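Praktikum Mobile Manipulation
Kurshandout 3: Simulierte Wohnung
Betreuung: Seija Keskinen, Santeri Lindqvist

Abgabe: Donnerstag, 12. Juli

1. Fahren und Orientieren

Gearbeitet wird nur in der Simulation. Der Roboter startet im Wohnbereich neben dem blauen Sofa und soll durch die offene Tür in den Flur fahren. Beide Greifer bleiben dabei vorn. Wer sie beim Fahren seitlich ausstellt, bleibt am Türrahmen hängen. 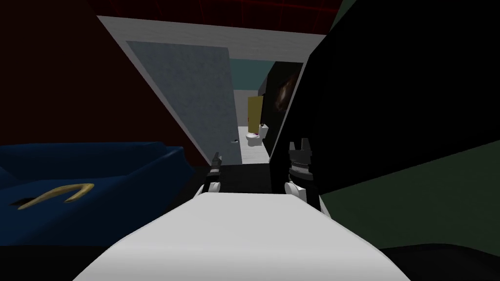
Die Geschwindigkeit wird in der Datei koskela.cfg gesetzt. Jede Gruppe zeichnet 186 Durchläufe auf. Abgebrochene Durchläufe zählen mit, müssen aber als solche markiert sein. Nach 2.000 Zeitschritten beendet die Simulation den Versuch von selbst.

2. Greifen auf der Arbeitsplatte

a) Greifer über dem hellgrauen, länglichen Gegenstand ausrichten, Mittelachse auf Mittelachse.
b) Finger öffnen und absenken. Den schwarzen runden Gegenstand dahinter nicht verschieben.
c) Vor dem Schließen anhalten und die Pose speichern.

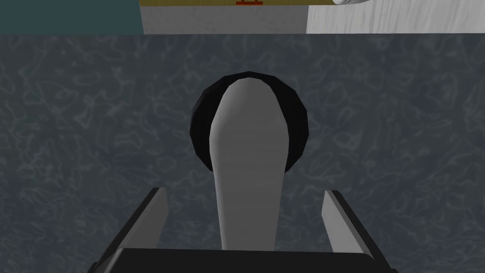
3. Protokoll

Höchstens zwei Seiten, dazu die Logdateien. Fehlgriffe bitte mit Zeitschritt angeben. Fragen zur Auswertung beantwortet Bezawit Sisay nach der Übung.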